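Terkley mattress topper, 7 cm, after three months in a rented room

I bought the Terkley topper in September, when I moved to a furnished room and found that the mattress was very hard on my hips. I am a side sleeper and not heavy. My landlady, Fouzia Naqvi, did not want to change the mattress, so a topper was the only way for me.

It comes rolled in a plastic bag inside a box. The paper says to wait 13 hours before the first night. I waited one full day and the corners were still a little thin, but by the next evening they were the same as the middle. There was a smell, similar to new shoes. With the window open it was gone in three days.

The first week I did not like it. I felt too low in it and turning over was work. Then it became softer, or I became used to it, I cannot say which. Since then I wake up without the pain in my left hip, and for me this is the main thing.
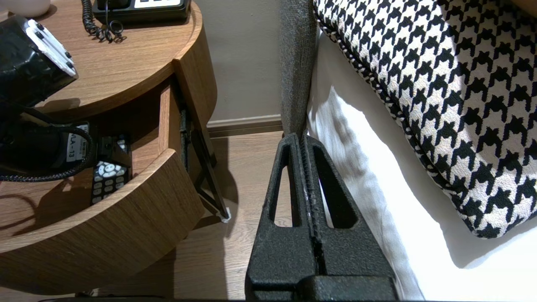
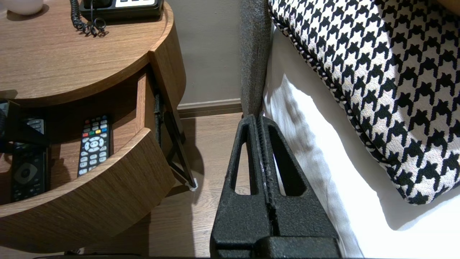 Plilville, 2025-02-05

What I like less is the cover. It has a zipper on two sides only, so to take it off you must bend the foam in half, and alone this is difficult. It can be washed at low temperature, but mine came back a bit smaller and now the foam makes a small wave at the foot end. I wrote to the shop, Ghauri, and a lady named Latifa Zaki answered the same day. She offered me a new cover for half the price. I think it should be free, but she was polite and I accepted.

The elastic straps hold well on a normal mattress. On a thick one they may be too short – my friend Rafia has the same topper on a deep mattress and two of the straps jump off every night.

About heat: it is warmer than the Cernadex topper I had before. In winter this is pleasant. I keep my room at 17 degrees at night and I took away one blanket. For summer I have no opinion yet.

I would buy the same one again, but only in the 7 cm thickness. The thinner one I tried in the shop and I could feel the bench under it. If you already have a soft mattress, I think you do not need it – it will be too much.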